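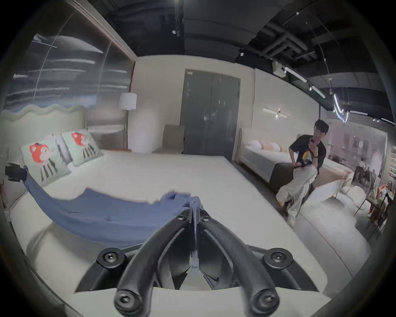

Zomton notebook, 3 January 2021

Jaw plates again, and then cloth

First entry of the year and I'm starting with the thing I left half done, so apologies to anybody reading along from the shared folder who hoped for something new. The short version for colleagues in a hurry: the new jaw plates are on, the blue cloth is back out, and I have opinions about corners.

Where I left it: the Zomton hand grippers held stiff things fine (boxes, bottles, the remote, my own thumb) and were miserable with anything thin. The old plates had a tiny gap at the tip when fully closed. You could look through and see light! Cloth slid right out of it as soon as the other hand pulled. So the new plates are a touch thicker at the tip and I've given the face a light scuff with sandpaper, going across the direction of pull. I also swapped the screws up by the pinch point for fresh ones, as the heads on the old ones were getting chewed up and I was tired of swearing at them.

Fitting notes, so I don't have to work it out again:

Put the plates on loose, close the fingers all the way, then tighten. I did it the other way round at first and the two sides met crooked. It only shows if you look straight down the fingers from the wrist end, and I didn't look from there until both were done, so off they came again.

The hex-socket screws on the fingers want less than you think. Snug, then stop. If you lean on them the finger gets lazy coming back open and you start blaming the spring. I have blamed the spring on at least 3 separate evenings and the spring was fine every time.

No thread glue yet. I want to be able to pull it all apart again.

On to the cloth. Blue one, the same as before, and I'm sticking with it. It shows up nicely against pale sheets, which makes life easier for the Wurevura tracking script (it hunts for edges, and it sulks badly over white on white), and it creases enough that I can tell where I've been grabbing. For the single-gripper work I like the setup with one end of the cloth clipped at the mattress edge and the gripper on the other end, with the middle left hanging. The clip never gets tired and never drifts, so if something moves, it was me.

What I'm looking for there is creep. You hold, you let the cloth sag, you lift, you lower, and then you look at whether the edge is still sitting where you pinched it. I did 9 lifts with the new plates and wrote down a plain yes or no for each one instead of fussing with a ruler. Eight yes, one no, and the no was a grab where I'd caught a crease and had a double layer on one side of the jaw and a single on the other. Much better than before the holiday, when I gave up writing them down at all.

Then the fun part, both hands. White bodies, black jaws, one on each corner, cloth stretched out over the bed and try to bring it down flat. 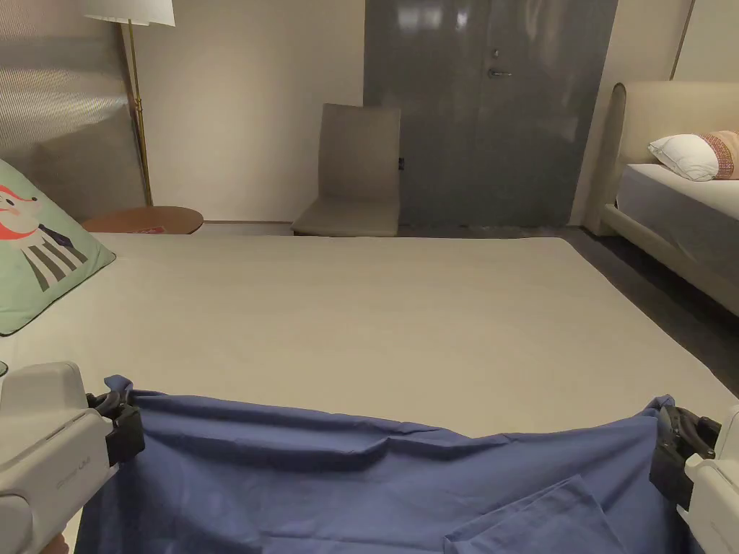 The thing I keep relearning is that the sag in the middle sets the whole job. Pull the hands apart until the top edge is nearly straight and the cloth lands pretty well, but the corners are under load and that's when one of them lets go. Bring the hands in and the corners are happy, only now the middle touches down first and you get a wrinkle you have to chase. My best guess for now is to start a little slack, touch the near edge down, and only then spread the hands as it lays out. I want to write that up properly for the script, with the spread distance as a number, but today it's just feel.

Other two-handed complaints while they're fresh:

My wrists want to roll inward. The body is chunky and the weight sits out in front, so after a bit the jaws point at each other and the corners twist. A fatter grip would help, I think. Or a short strap over the back of the hand? I keep a roll of webbing in the Rasunitz parts bin and should just try it.

Opening both hands at exactly the same moment is harder than it sounds. If the left goes first, the cloth skates off toward the right. I started saying "drop" out loud and that does help, silly as it feels.

A folded-over flap is a pain to pick back up. With two layers lying flat on each other the tips go for both, or for neither. I'd like to try a thinner lip on the lower plate only, something that can slide under one layer. Drew it on the back of an envelope, envelope is in the tool drawer.

Parts and bits: I'm down to 5 spare jaw plates from the first print, all the old shape, so they're good for paperweights. The small screws come from the Čierny catalog in a box of 1,000, which is ridiculous for a two-gripper project, but the little packs are out of stock until February and I'm not going to wait. If anybody at Rasunitz wants to split a box, shout.

To do next time:

Redo the lifts with the crease grab on purpose, to see if it's always the double layer that slips.
Print the lower plate with the thin lip, one side only.
Webbing strap on the right gripper.
Check the screws after a full session and see if any have walked. I put a paint-pen dot across the head of each one on the left gripper and forgot the right, so do the right.
Charge everything the night before. Please, me.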